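# How to hand over a station from hand work to the Culler arm

I wrote these steps for the team leads at Pludham, after we changed our first sorting table in June. The arm does the picking and placing of small electrical parts. The people who did it before now prepare the table, watch the run and decide about the doubtful pieces. That is a different kind of tired, so please plan for it.

## Before the first shift

1. Sit down with the person who knows the station best. For us it was Csenge Tóth, who worked there for years. Write down how she picks up each part, also the small habits.
2. Clear the table and put back only the parts of this job. Leave a free hand's width between them.
3. Agree who may stop the arm. Our answer is everybody, and no one has to explain it before the break.

## During the run

4. Start at 30 percent speed. Stay there until the operator says it is boring.
5. Stand on the far side of the table. If you must reach in, stop the arm first, also for a short moment.
6. When a part is dropped, do not put it back in the hand. Place it on the table and let the program start this step again.
7. Write every stop in the log, with your own words. "It looked wrong" is a good entry.

## After 100 cycles

8. Change the operator. Watching is harder than doing, and after this many cycles the eyes go away.
9. Read the log together. In our first week most of the stops came from parts lying too close, and we could repair this with step 2.
10. Move the written pay grade before you move the work. At Cikby they did it the other way and had a bad month with their people.

If your list of parts is longer than ours, divide it over two tables.
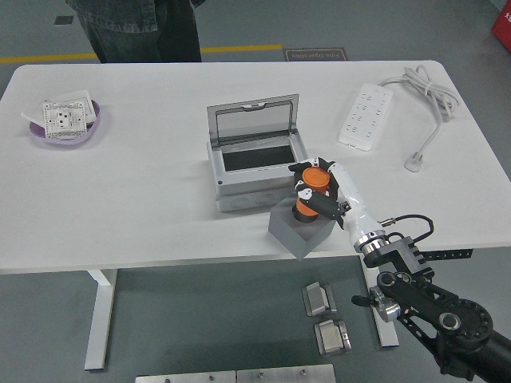
*The hand with the orange cylinder over the gray block, operator on the far side of the table.*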